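November 12, 2021

I finished the yoke! I finished the yoke and I joined the sleeves and nothing is twisted, and I am sitting here with cold tea, far too awake to go to bed, so I'm writing it all down while I still remember which parts nearly made me cry.

The cast-on was back in August, on the porch in Oltton, when it was much too hot to have wool in my lap and I did it anyway. I'd bought the yarn on the trip up to Jeravbridge, from the shop by the river with the green door and the very steep stairs. It's the Sekura, in the gray they call Cha, which I had always thought meant tea, so I expected something brownish. Not at all! It's a proper soft gray, the color of the sky here from now until March, and it has little flecks that only show up by the window. I bought 1321 yards and then went back up those stairs for one more skein in case. Best decision of the whole project. I would have run out halfway down the left sleeve.

So. The body was easy. Round and round and round, stockinette forever, and I got through most of it on the train and in front of that baking show. I love that part of a sweater. My hands do it and my head goes off somewhere else, and then I look down and there are three more inches. I know some people find it dull and I do understand, but give me a long tube of plain knitting and a rainy evening and I'm completely happy.

The sleeves were another matter. I did the first one in a week and it came out beautiful, and then I did the second one and it came out an inch and a half longer. Same needles, same number of rows (I thought). I laid them side by side on the bed and stared. I had been doing the decreases every eighth round on one and every ninth on the other, having read my own handwriting wrong. My 8 with the open top is a menace. I ripped back to the elbow, said a few things to the lamp, and started over with a row counter like a grown-up.

Then the join. All three pieces on one long needle, stiff as a board for the first few rounds, the stitches at the underarms pulling so tight I was sure they'd pop. I'd been dreading it for days. And then after round five or so it just relaxed and started to look like a sweater, with shoulders! I held it up in the hall mirror with the needle still in it and did a small dance. The yoke decreases came fast after that. The rounds get shorter and shorter, and you keep thinking one more, one more, and suddenly it's past midnight.

Neckline is still to do. I want a folded collar, knitted double and stitched down inside, and I'm going back and forth on how deep. Two inches folded, maybe. I'd like it snug without feeling like somebody's holding me by the throat. I'll try it on a spare piece of cord tomorrow before I commit.

I've also been thinking about gray sweaters for weeks now, all kinds, and how different grays look when somebody is wearing them and doing something. Shop pictures are so smoothed out, everyone standing there with their hands in their pockets. This one is a lighter gray than mine and I think very pretty with the black straps over it.

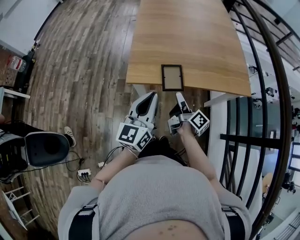

*Photo: a light gray sweater with black straps*

Looking at it makes me want to do a pale one next. Mine is going to be a bit darker, and I don't mind that at all for winter, but a light gray for spring – yes please. I'd need less yarn, too, if I made it shorter. 800 yards might do it with three-quarter sleeves. (Listen to me. The neck isn't even on this one.)

To do: collar, graft the underarms, weave in what must be a hundred ends, soak it in the tub with the good wool soap, pin it out on the spare bed and keep the door shut so no one sits on it. I want to wear it when we go back to Jeravbridge. I want to walk up those stairs in it and show them what the Cha turned into.

Also must buy more tea. And fix that 8.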